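Visite chez Vandthorpe : une journée au milieu des parfums à brûler

Juillet 2025

Depuis le temps que je vous parle de résines, de bâtonnets et de petits charbons qui crépitent, il fallait bien que j'aille voir un jour comment tout cela se fabrique. La maison Vandthorpe ouvre son atelier au public une fois par an, et comme j'avais raté l'édition précédente (un rhume, le comble pour une visite pareille !), je m'étais inscrite dès le mois de mars, avec une amie qui ne brûle chez elle que du papier d'Arménie et que j'espérais bien convertir.

On arrive par une petite route bordée de peupliers, et je vous assure qu'on sent l'atelier avant de le voir. Ce n'est pas désagréable du tout, c'est un mélange un peu brouillon de benjoin, de bois sec et de quelque chose de presque sucré, qui change selon le vent. On nous a remis un badge, une blouse en coton beaucoup trop grande pour moi et un sachet de grains de café à respirer entre deux salles. J'avoue que les grains de café n'ont jamais eu grand effet sur mon nez, je préfère de loin plonger la figure dans mon foulard, mais l'attention était gentille.

La visite commence par la réserve des matières premières, et c'est là que j'aurais pu rester toute la journée. Les résines sont conservées dans de grands bacs à couvercle, classées par origine, et on a le droit de soulever, de toucher, de comparer. L'oliban clair, presque citronné, n'a vraiment rien à voir avec les larmes plus sombres qu'on vend souvent en vrac sur les marchés. La myrrhe m'a semblé plus amère que celle que j'ai à la maison, et plus ronde à la fois, avec un fond de réglisse que je n'avais jamais remarqué. À côté, il y avait du styrax, du labdanum tout collant (j'en ai eu sur la manche jusqu'au soir) et des copeaux de santal qu'on nous a fait frotter entre les paumes.

Le guide nous a expliqué que la maison avait 120 recettes dans ses cahiers, dont beaucoup ne sont plus produites. Certaines demandaient des bois devenus trop rares ou trop chers, d'autres n'ont tout simplement jamais trouvé leur public. J'ai demandé s'il serait possible de voir ces cahiers : on nous en a montré un, sous vitre, ouvert sur une page pleine de ratures et de taches brunes. J'étais ravie, mon amie un peu moins, elle commençait à avoir faim. 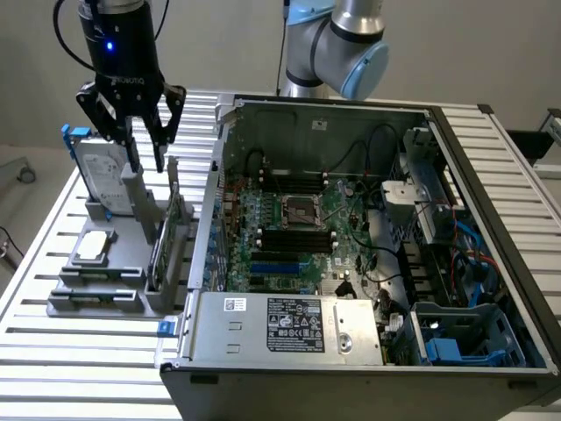

Côté technique : la pince Robotiq, voyant bleu allumé, au-dessus du support gris.

Retour aux parfums avec la salle de mélange, donc. Le bakhour de la maison s'appelle Gatora et c'est lui qui a fait leur réputation, bien plus que les bâtonnets. La base est faite de copeaux de bois imprégnés, liés avec un sirop de sucre et des résines en poudre, puis parfumés par petites touches. On pèse, on verse, on malaxe, et on laisse reposer dans des jarres fermées. Combien de temps ? Cela dépend de la recette et de l'humidité, nous a-t-on répondu, et je n'ai pas réussi à obtenir mieux. Chaque fournée donne jusqu'à 800 boîtes, et tout part d'un même mélange, ce qui explique que deux boîtes achetées à quelques mois d'écart puissent être légèrement différentes. Pour ma part j'aime assez cette petite irrégularité, mais je comprends qu'elle en agace certains.

On nous a fait sentir le Gatora à trois moments : juste mélangé, reposé, puis posé sur le charbon. Le premier est très alcoolisé, presque pointu, et j'ai franchement reculé. Le deuxième s'arrondit, on y trouve l'ambre et un peu de rose. Et sur le charbon, alors là, quel bonheur ! La fumée est d'abord boisée, puis vient une note de miel chaud qui reste dans les cheveux. Mon amie, qui trouvait jusque-là que tout cela sentait « la vieille armoire », a demandé le prix.

Un mot sur le charbon, car on m'écrit souvent à ce sujet. L'animatrice de l'atelier conseille d'attendre que la pastille soit entièrement grise avant d'y déposer quoi que ce soit, et d'en mettre très peu, l'équivalent d'un petit pois. J'en mettais le triple. Elle recommande aussi une fine couche de sable au fond du brûleur, et d'entrouvrir une fenêtre, même en plein hiver. Pour les petites pièces, elle préfère les brûleurs électriques, moins poétiques mais plus doux avec les résines fragiles.
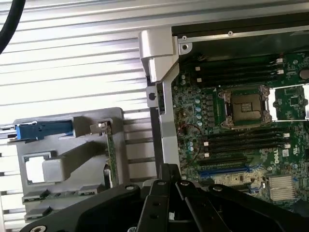
L'après-midi était consacré aux bâtonnets de la gamme Fitzgerald, plus classiques, d'inspiration disons bibliothèque anglaise : cèdre, cuir, thé fumé. La pâte est faite de poudre de bois, d'eau et d'une écorce broyée qui sert de liant, et il faut la travailler assez vite avant qu'elle ne sèche. Nous avons pu rouler les nôtres à la main. Les miens ressemblaient à des vermicelles malades, mais ils sèchent en ce moment sur une étagère de la buanderie et je ne désespère pas de les allumer un jour. Une dame du groupe, très douée, en a fait une série parfaitement droite, et nous l'avons toutes détestée pendant cinq minutes.

Nous avons ensuite eu droit à une avant-première, les cônes Skarus, qui ne seront vendus qu'à l'automne. C'est un parfum de sous-bois, avec de la mousse de chêne et une pointe de genévrier. J'ai trouvé le départ superbe et la fin un peu trop camphrée à mon goût, mais le groupe était partagé. La formule peut encore bouger, paraît-il.

On termine par la boutique, évidemment. Les coffrets étaient bien présentés et l'on pouvait tout sentir à froid, ce qui est rarement possible ailleurs. Je suis repartie avec une boîte de Gatora, un sachet d'oliban de 500 grammes (oui, je sais) et un petit brûleur en terre cuite émaillée vert sauge. Mon amie a pris deux boîtes, et du papier d'Arménie quand même.

Quelques renseignements pour celles et ceux que cela tenterait : la visite dure une bonne partie de la journée, avec une pause déjeuner libre, et l'on peut pique-niquer sous les tilleuls derrière l'atelier. Prévoyez des vêtements qui ne craignent rien et surtout ne vous parfumez pas le matin. Les personnes sensibles à la fumée peuvent sauter la démonstration sur charbon et attendre dehors. Les inscriptions se font par courrier ou au comptoir de la boutique, et les places partent vite. Je vous raconterai les bâtonnets dès qu'ils seront secs.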